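Drucken | Als E-Mail senden | 19 Mal geteilt | 4 Kommentare

Zwei Arme für die Spülküche — was kostet das wirklich?

Wie eine mittlere Kantine die Anschaffung eines Roboters plant und warum der Kaufpreis dabei die kleinste Sorge ist

Das Angebot von Trelix hatte 22 Seiten, und auf der letzten stand der Preis. Die meisten Käufer blättern zuerst dorthin. In der Kantine der Firma Porkano hat man es auch so gemacht, und danach lag das Papier zwei Monate in einer Schublade.

Im Mai wurde es wieder herausgenommen. In der Spülküche fehlte Personal, vor allem am Nachmittag zwischen zwei und vier Uhr, wenn die Teller vom Mittagessen zurückkommen. Die Frage war einfach gestellt: Kann eine Maschine mit zwei Armen das Geschirr vom Tisch in den Korb räumen, und kann ein Betrieb dieser Größe sie bezahlen?

Für den ersten Teil der Frage gibt es heute Vorführungen. Für den zweiten muss man selber rechnen, und dabei werden nach meiner Beobachtung immer dieselben Posten vergessen.

Der erste ist der Platz. Ein Arbeitsplatz mit zwei Armen braucht einen festen Tisch, eine Begrenzung an den Seiten und genug Abstand, damit die Menschen daneben ihre Arbeit machen können. Bei Porkano hätte man dafür ein Regal und einen Heizkörper versetzen müssen. Der Handwerker verlangte dafür 3.010 Euro, und diese Summe stand in keinem Angebot.

Der zweite Posten ist die Einrichtung. Wer glaubt, dass man das Gerät auspackt und einschaltet, der wird enttäuscht. Das Geschirr im Haus ist selten einheitlich. Es gibt flache und tiefe Teller, alte und neue, und jede Sorte muss geübt werden. Der kleinere Anbieter Kolář berechnet diese Arbeit nach Tagen, Trelix nach einer Pauschale. Welche Rechnung günstiger ist, hängt davon ab, wie oft der Betrieb sein Geschirr wechselt. Ich empfehle, beide Varianten schriftlich zu verlangen und sie nebeneinander zu legen.

Der dritte Posten sind die Verschleißteile. Finger, Kabel und Stecker gehören in das jährliche Budget und nicht in die Reserve. Man soll den Verkäufer fragen, was ein Satz Greiferfinger kostet, wie lange die Lieferung dauert und ob das eigene Personal sie wechseln darf. Wenn auf die letzte Frage eine lange Antwort kommt, ist die Antwort meistens nein.

Porkano hat sich am Ende für einen Mittelweg entschieden — keine Bestellung, aber eine bezahlte Probe von 19 Tagen beim Integrator Gruvosis. Geprüft wird dort zuerst an einem kleinen Tisch, mit wenigen Tellern und einem Gestell aus Draht. Solche Proben kosten Geld, und mancher Einkäufer will sie deshalb sparen. Ich halte das für einen Fehler, denn nach der Probe weiß man wenigstens, worüber man verhandelt. 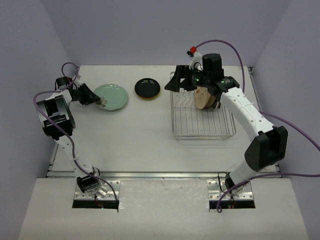

Vor der Probe sollte auf einem Blatt stehen, was als Erfolg gilt. Bei Porkano waren es vier Punkte: die Zahl der abgestellten Teller pro Stunde, der Bruch, die Unterbrechungen durch das Personal und die Zeit für die Reinigung am Abend. Der letzte Punkt kam von der Spülküche selbst und fehlte im Entwurf der Einkaufsabteilung völlig.

Bleibt die Finanzierung. Miete klingt bequem, aber der Vertrag muss sagen, wer bei einem Stillstand zahlt und nach welcher Frist ein Ersatzgerät kommt. Beim Kauf ist es umgekehrt, da trägt der Betrieb das Risiko und kann dafür den Lieferanten für die Wartung frei wählen. Porkano will im nächsten Haushalt zunächst nur den Umbau und eine zweite Probe einplanen, diesmal in der eigenen Küche und mit dem eigenen Geschirr.

Kontakt | Impressum | © Alle Rechte vorbehalten | Nach oben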